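Monday, finishing room

Third coat of the gray stain test went on before lunch, and I must say I'm fonder of the Finura batch than I expected to be (sorry, Lucie H., you were right!). Mixed 30 to 6 with the thinner and let it sit a good while. 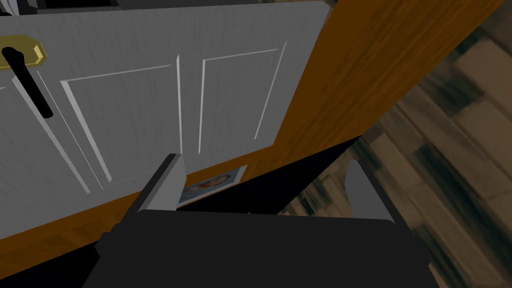

Gray panel door, orange-brown wood next to it.

Anouk wants the sample boards labeled on the back this time, bless her, so please use the paint pen and leave the tape alone. Board 83 is still missing. Francine, is it on your shelf?

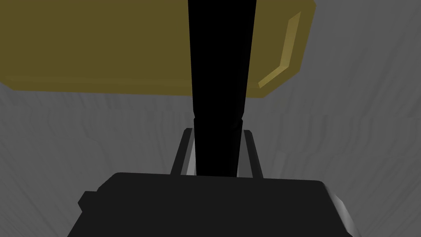
Colton's two cans of the Bakalis wax should be opened last, once the boards have had their night's rest.

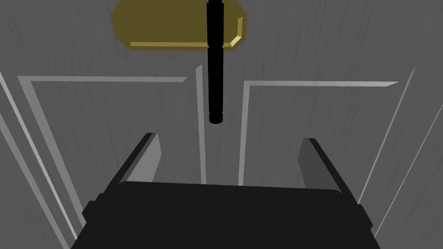 Brass is my next worry. The wax creeps under plates and dulls the edges, and I'd like a chamfered one to try it on, like the backplate behind that black handle, with gray grain right up against it. Ask Flotton for offcuts.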